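Home | Forums | Island Living | Year-Round | New Posts | Log In

Thread: Staying on Gelter Island through winter, first time

marshgate
We bought a small place on the Zeltville side in July and are thinking of staying past the last regular ferry. Is 500 gallons of water storage enough for two people? The agent said yes, but she lives on the mainland.

pike_landing
We have 500 and it lasts us fine. Drain the outdoor line before the first freeze. The boat drops to two runs a week, so keep extra food in the house.

Zanele Hlongwane
I'd disagree on the water. We ran dry our second winter when the well pump quit and the part took 16 days to get here. We have 2000 gallons now. It cost more than I wanted to spend, but I don't think about it anymore.

pike_landing
2000 is a lot for two people. You had one bad pump.

Zanele Hlongwane
One was enough. Woldemariam Marine charges over 100 dollars for an off-schedule trip, and that's if the wind lets them go.

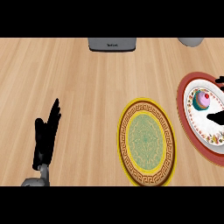
Kitchen table, what looks like a toaster at the back

marshgate
Thanks, both. What about power? The house has electric baseboards and no stove.

tern_and_tide
Get a wood stove. Baseboards are no good when the line goes down, and it goes down. It's milder out here than in town, I'll give people that — but the wind finds every gap in an old summer house.

pike_landing
Agree on the stove. Order wood early, the barge fills up.

oldferryhand
Some of you make it sound like the Arctic. I've done nine winters with a propane heater and a generator. The Trornov dock store stays open mornings and the owner will hold mail for you.

tern_and_tide
The store closed for most of February last year.

oldferryhand
Two weeks, not most of it.

marshgate
I'll call about a stove this week and look at a second tank. Does the barge take tanks, or do I need to book something separate?

14 replies | 3 likes | Share | Report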